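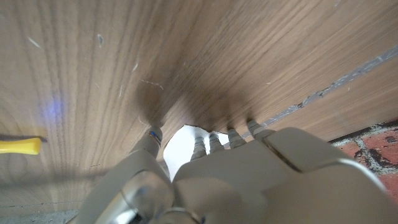
2024-05-27, shop notebook, hand build

Started on the grip force problem today and mostly stayed on it, which is a first for me this month. The thumb has been closing harder than the four fingers for as long as we've had the new tendons in, and I wanted to see it on something thin before I touched any numbers. So, paper. White scrap, torn along the top, thumb on one side and the row of fingers on the other, all up against the big brown wood panel next to the brick. The panel is a decent backdrop for the wrist camera except for the shine. There's a hazy blue patch on the left side of the grain and the paper comes out so bright against everything else that I wouldn't trust any edge finding on it. Vilém, if you were planning to run your slip detection on these, maybe hold off until we've sorted the lighting! The shadow of the fingers on the wood is big and soft too, and I bet your code will think it's a second hand.

Settings, before I forget them: thumb current limit down to 28 percent, fingers left where they were. Did 12 closes in a row with the same scrap. On 9 of them the paper stayed put when I tugged it, the other three it slid out toward the pinky side. All three bad ones came at the end of the run, so I'm thinking the thumb tendon is creeping on its spool. I put a pencil tick on the spool flange so we can check that next time (please don't wipe it off, Radek, I know you like a clean spool).

Tried Silvia's idea of closing the fingers first and bringing the thumb in after. Much nicer! The paper doesn't get shoved sideways before it's held. The delay is hard-coded for now, sorry, it's in the close routine with a comment that just says SILVIA.

The Bartoš driver board got warm again. I could keep a finger on it, but I didn't enjoy it. Nermina thinks it's the idle hold current and she's probably right, she was right about this in October as well and I didn't listen then either. The replacement from Vallberg hasn't shown up. I'll write to them.

Other stuff: Ľubomír's bench supply has a loose banana jack, the red one. If the wrist cuts out for no reason, wiggle that before you go reading logs — I lost over an hour to it. Also I borrowed the 1966 machinist's handbook from the shelf for the spool diameter table and it's on my side of the bench, under the heat shrink.

Next:
retension thumb, look at the pencil tick after another run
same test with thicker card, then a bit of cloth
move the lamp or hang something matte behind
make the thumb delay a real parameter
ask Nermina what idle current she'd pick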